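Independent Retail Customer Program
Progress report to the Dasgate Fund
25 April 2025

Where we are

We are past the halfway point of the grant period and I'm happy to say the program has found its feet. When we last wrote, we had a training outline, a list of stores that had said yes on the phone, and a lot of hope. Now we have 19 stores taking part, a working customer survey, and shop owners who call us between visits to tell us what they tried over the weekend. That last one is my favorite thing to report!

A quick reminder of the work itself. The Fund is paying for us to help small independent stores in Namton and the surrounding towns bring existing customers back more often. We don't touch pricing or suppliers. We look at how people are greeted, what happens at the register, how stores keep in touch afterward, and how returns and complaints are handled.

Store recruitment

Our target was 20 stores and we signed all of them. One, a shoe store on the east side of Namton, closed in the winter when its lease ended, so we are working with 19. We have talked about filling the empty place and would like to leave it open, because a new store joining now would miss the first two rounds of visits and its numbers would be hard to compare with the others. If the Fund feels differently, please let us know before the end of May.

The mix is good: gift and home stores, two bookshops, a hardware store, a fabric store, several clothing shops, and a pet supply store that has turned out to be one of the busiest in the group.

The customer survey

We set ourselves a goal of 800 completed surveys across the whole grant and reached it this month, well ahead of plan. Paper cards did far better than the online form. Owners who handed the card over in person, with a pen, got most of them back before the customer left the store. Owners who left a stack by the door got very few, and we have now asked everyone to move the cards to the register.

The answers have been a joy to read. Customers write about being remembered, about a clerk who called when an order came in, about someone who wrapped a present without being asked. They also write, quite plainly, about waiting at the counter while staff finish a conversation. Every owner has had their own results in a sealed envelope, and we go over them together on the next visit.
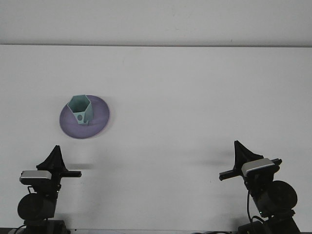
Purple plate and pale green faceted cup.

The home goods stores in the group asked for extra help with repeat visits, as many of their customers come in once for a wedding or a housewarming and then disappear. We worked with them on a simple gift register: a notebook at the counter where a customer can write down the pattern or color they collect, so that family can come in later and add to it. Three stores have started one. It costs next to nothing and the staff really enjoy it, which helps a great deal on a slow afternoon.

Training sessions

We have run 4 evening sessions so far, all in the back room at Weidemann, who have kindly let us use the space at no charge. Turnout has been strong for the first three and thinner for the fourth, which fell during inventory for a lot of people. We should have seen that coming and will check dates with the stores next time.

The session on returns was the liveliest by far. Several owners came in sure that a generous policy would ruin them and went home planning to try one for a month. We will follow up and report what they find, good or bad.

Contact lists and Kura

Kura, the customer list software we chose last fall, is in use at 11 stores. Setup took longer than we expected. Some owners had years of names in shoeboxes and address books, and typing them in was slow going. The remaining stores are split between those who are nearly ready and a few who would prefer to stay with index cards. We're fine with index cards, as long as someone picks them up and uses them.

Budget

Spending is on track overall. Printing is a little over, thanks to the success of the paper cards, and room hire is at zero. We would like to move part of the room hire line to printing and will send the usual request form separately.

Coming up

The third round of store visits begins in May. We'll repeat the register observations from the first round, using the same sheet, and share the comparison with each owner. The next evening session will cover phone calls and thank-you notes, and two of the owners have offered to lead it themselves.

Survey totals by store and the visit schedule are attached.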